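What the Robotics Club Is Teaching

By Saturnino Pastor

I went to the Stullness summer session expecting robots. My niece had talked about little else since school let out, and the sign-up sheet from the Hollton robotics club promised "real robot learning" in large letters across the top. I like the club. I gave it money last year and will probably do it again. But I came home with doubts, and since the club wants more families signed up by September, I would like to put them down while people are still deciding.

The project is called Gronda. The plan is for a machine to learn to set out and clear a meal, one small job at a time. To get there, students pick up a pair of hand-held grippers and do the jobs themselves, over and over, and the recordings become the lessons. The jobs involve a tray, a bowl, a plate and a spoon. I have no quarrel with starting small. I taught shop for 11 years and started everyone on a square block of pine.

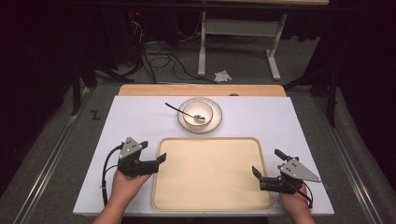

Both grippers at the tray, with the spoon in the bowl. Stullness session, Gronda project.

My trouble is with the word "learning" and who is doing it. If a student moves a spoon 89 times in an afternoon, the computer may get something out of it. What does the student get? I asked that question of several kids and got polite answers about data. One boy told me the more data the better. I asked him how he would know when there was enough, or whether some of it was bad, and he said the mentors handled that part.

That is the part I'd want him to have. Somebody has to decide what counts as a good try. Somebody has to throw out the sloppy ones and argue about where the line is. Somebody has to pick the test at the end and be ready to hear that the thing failed it. All of that is hard, and a fifteen-year-old can do it. Moving the spoon is the easy end of the job, and it is the end the students were given. 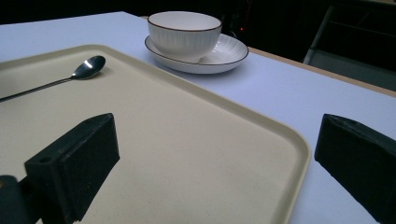
The club's answer is that patience is a skill, and that grown engineers spend long hours on dull work too. Fine. I spent plenty of hours sweeping up sawdust and I'm not sorry. But the sweeping came with a cabinet at the end of it, and I knew every joint in that cabinet. The families I talked to couldn't tell me what the students will have at the end of Gronda. A file on a drive, I suppose, and a line on a college application that says "machine learning."

I also wonder about the claims. The flyer says the finished system will "help in any kitchen." Any kitchen? My kitchen has a drawer that sticks and a dog. A program trained on one plate and one bowl may do very well with that plate and that bowl. I would love to see it handed a chipped mug. Teaching kids to promise less than they hope for would be worth the fee by itself, and right now the club is teaching them the reverse.

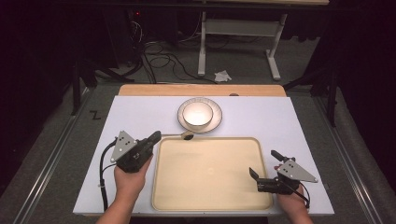 The old Pacheco contest, for all its faults, got this right. Teams of 6 built an ugly little cart, and it either climbed the ramp or it didn't. Most of them didn't. Kids cried in the parking lot and then went home and took the thing apart. You could not hide behind a big word, and the mentors couldn't finish it for you while you slept.

I'm not asking for the carts back. I'd settle for two changes before the fall session opens. Let the students write the rules for what makes a good recording, even if the rules are bad the first time. And hold a public test, with dishes brought from home by the parents, and post the score on the club's page whatever it is.

If the mentors agree to that, I'll bring the mug.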